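2019年12月31日 工作日志

上午九时接班，核对昨日遗留事项。Navcombe仿真单元自四月投用以来，左腕末端执行器的零位参数一直沿用Clinham提供的初始表，累计运行已近3,000个回合，按维护规程应在年内完成复核。经与Bernd Brandes商定，全部工作于今日办理，不再顺延。

首先备份现行配置，版本号登记为11，存入Butow服务器的归档目录。随后加载台面场景，双臂置于准备姿态，检查各关节限位与碰撞体。左侧二指夹爪与右侧五指手分属两套参数文件，修改时须分别签入，不得合并提交。 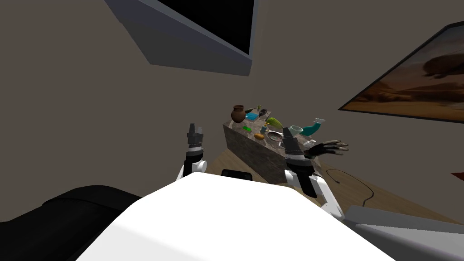

碰撞体检查未见异常。右手拇指根部的阻尼系数与上一版不一致，查明系上周误改，已恢复原值并在变更单中注明。十时四十分转入左腕标定。

左腕相机的外参由Zerouali标定程序求解，每轮采集700组位姿。第一轮残差超出允许范围，原因为手腕第六轴偏置未随新模型更新。更正偏置后重新加载，先在夹爪张开、指间无物的状态下核对两指行程及对称性，再进行第二轮采集。

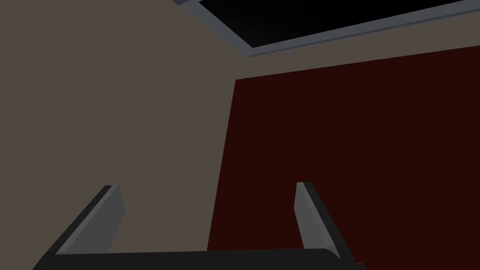
第二轮残差合格，结果写入配置并锁定。两指开度指令与反馈值一致，闭合力上限维持原设定，未作调整。午后Bernd Brandes对外参文件进行复核并签字，同时要求补做一次近距离接近检查，以确认新参数在物体密集处仍然可用。

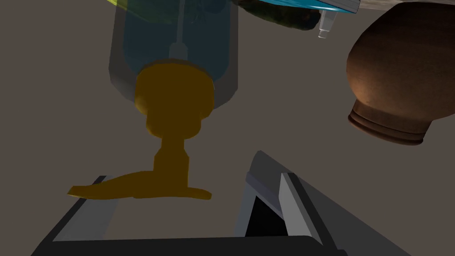
接近检查的步长较平日减半，每步暂停，记录指尖与目标之间的最小间距。此项检查以腕部视角为准，画面方向与台面实际方向相反，瓶身与陶罐均呈倒置，填写记录时应统一换算至基座坐标系。黄色泵头的喷嘴横向伸出，离左指很近，其碰撞体原以单一圆柱近似，未计入喷嘴长度，现改为分段建模。半透明瓶身的渲染参数不在本次范围内，另行立项。

十六时启动回归测试，计划2,000步，中途未人工干预，日志已归档。腕部线缆模型的刚度尚待Clinham答复，列入节后待办。十七时三十分保存全部参数，关闭仿真进程，填写交接簿，离岗。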